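双腕ピッキング装置の把持不良と停止回路の見直し　担当者に聞く

売店向けの小物商品を仕分ける双腕装置「Trolero」で、1月の試験中に把持力の指令値が更新されなくなる不具合が起きた。右腕が包装品を挟んだまま閉じ方向の力を出し続け、最初に気づいたのは作業者だった。開発元Murkusの制御担当、Nuala McGrath氏に経緯を聞いた。

「通信は切れていませんでした。そこが厄介なところです」とMcGrath氏は話す。把持力の指令は上位の計画側から周期的に送られるが、計画側の処理が滞った際、中継プロセスが直前の値を再送し続けていた。グリッパ側から見れば正常な受信であり、監視タイマは働かない。ログを調べると、同じ値が17秒間続いていた。

停止は手動で行われた。非常停止を押したのは安全担当のEdmund Kozłowski氏である。腕は直ちに止まったが、グリッパは保持状態のまま残った。落下防止のため、停止時も把持を維持する設定だったからだ。

「落とさないことを優先した設計でした。ただ、指を挟んだ場合を考えると、この優先順位は成り立ちません」。Kozłowski氏の報告書もこの点を最も重い指摘として挙げている。けが人はなく、損傷は包装品だけだった。

対策は2点ある。第一に、指令に連番と生成時刻を付け、200ミリ秒を超えて古い値はグリッパ側で破棄する。第二に、非常停止後は把持力を保持下限まで下げ、手で開ける状態にする。重い商品では滑落が増えるが、許容すると決めた。

菓子と飲料を使った仕分け作業

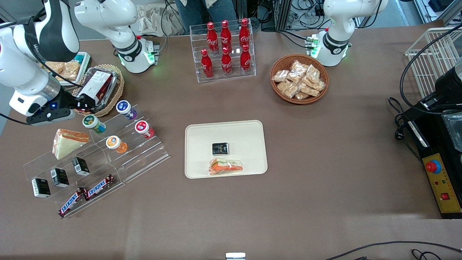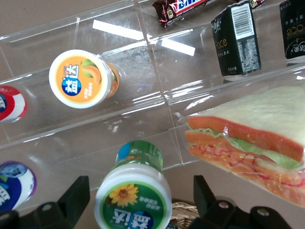
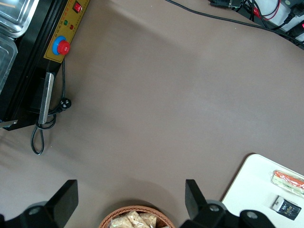 再現試験では計画側に意図的な遅延を入れ、3種類の負荷条件で破棄処理の動作を確かめた。McGrath氏によれば、残る課題は復帰手順にある。「破棄した後、どの姿勢から再開するかがまだ人の判断に依存しています。包装がつぶれていれば、同じ把持幅では取れません」。現在は再開前に両腕を退避位置へ戻し、対象物の認識からやり直している。

中継プロセスの再送機能は削除した。もともと旧型機の通信途絶を補う目的で入れたもので、仕様書には記載がなかったという。同氏は、同じコードを流用した他の装置についても確認を進めている。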